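Unit 4: Marking Out a Shared Worktable
Tutor: Nathalie Friesen

Aims
By the end of this unit, students should be able to divide a long work surface into cells with coloured tape and to record the position of an item by column and row.

Laying the grid
Wipe the surface and allow it to dry. Mark the column positions at both ends of the table before any tape is cut. Columns are laid first, along the full length, and rows are laid across them. Tape should contrast clearly with the table; dark blue on brown is acceptable.
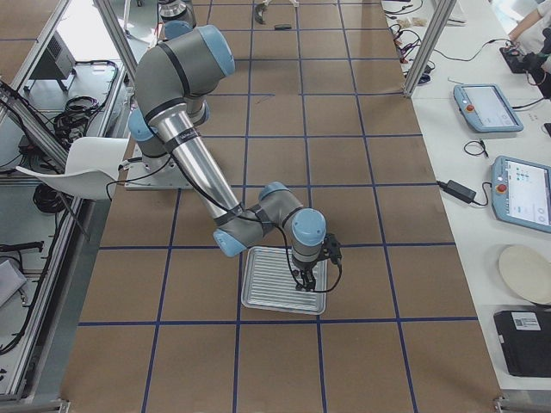

Positions are written column first, then row, counting from the near left corner. An item with a raised rim, such as a metal tray, is to be set down flat and clear of the tape. Where it cannot fit within one cell, all the cells it covers are entered on the sheet.

Small items are entered separately, even when they share a cell.

Practical work
Students work in pairs for 30 minutes. Completed sheets are to be handed to Roy Yeoman by Tuesday. Lifted or torn tape should be replaced along the whole line and the repair noted on the back of the sheet.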